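## Can the machines do our chores yet?

*Mon 18 November*

Readers of this newsletter ask me one question more than any other: when can I buy something that tidies my kitchen? I have worked beside robot arms long enough to be careful with my answer. My short answer is still "not this year, and probably not next year". The longer answer is more interesting, and it has to do with paper cups.

Putting cups into a holder is a chore that any child can do while talking about something else. For two arms it is a serious piece of work. A paper cup is light, so it moves if you touch it a little too early. It is soft, so it changes shape if you squeeze a little too much. And the holder is often a light thing as well, which can be pushed away by the same finger that wants to help.

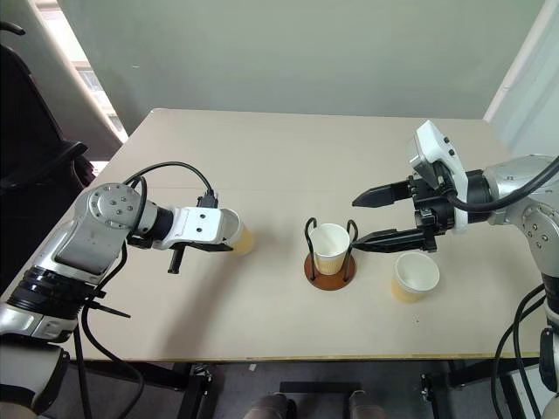
At Caron, the small shop where I spend part of my week, we used to think that the grasp was the whole problem. We bought better fingers, then we changed the rubber on the fingers, then we changed it back. In the end the grasp became quite good. What stayed difficult was everything between the grasp and the moment of letting go. Should the cup be turned before it travels or while it travels? Which arm should wait? If a wire loop bends when the cup touches it, is this a mistake or is it normal? A person answers all this without noticing that there was a question.

I keep a simple rule for judging a demonstration, and I offer it to you for your own use. Do not ask if the machine can do the task. Ask how long you would be willing to leave it alone with the task. With cups and a holder, on a clear table, in good daylight, I would go for a coffee. With the real counter in my own home, where there are crumbs and keys and a wet sponge, I would not leave the room.

Speed is the other matter. Last month I timed our Gilley program on a set of cups. It needed 90 seconds, and I needed much less, with one hand. Our colleagues at Niazi tell me that speed is only a question of tuning, and maybe they are right. But when we tune ours to go faster, it knocks over more cups, and then a person must come and stand them up again. A slow machine that finishes is worth more to me than a quick one that calls for help.
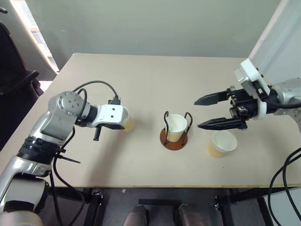 *Paper cups and a wire cup holder, with one arm on each side of the table.*

On the shop floor the picture is somewhat brighter. A factory can decide that the cups always arrive in the same place and the same colour of tray. Drovau, who pack sample kits, made such a decision in spring. They ran 600 kits through one station before they let it work through the lunch break, and for 30 of these kits a worker had to step in. Their manager was pleased. If my dishwasher failed at the same rate, I would return it to the store. Both feelings are reasonable, I think, as a factory has someone nearby who is paid to step in, and at home this someone is you.

So what would I tell a neighbour who wants to save money for a household robot? Keep the money in the bank for now. If you want help today, the machines that do one thing are still the best ones: the washer, the dryer, the little round vacuum that gets stuck under the couch. They are good because their makers were allowed to design the chore as well as the machine. Two arms at a table must take the chore as they find it — this is their promise, and also their trouble.

In the December issue I will write about laundry, in particular about socks, and I will include the times for each trial. If you have tried any arm or gripper at home or in your workshop, please write to me with your results, also the bad ones. I am most interested in how many times you had to get up from your chair.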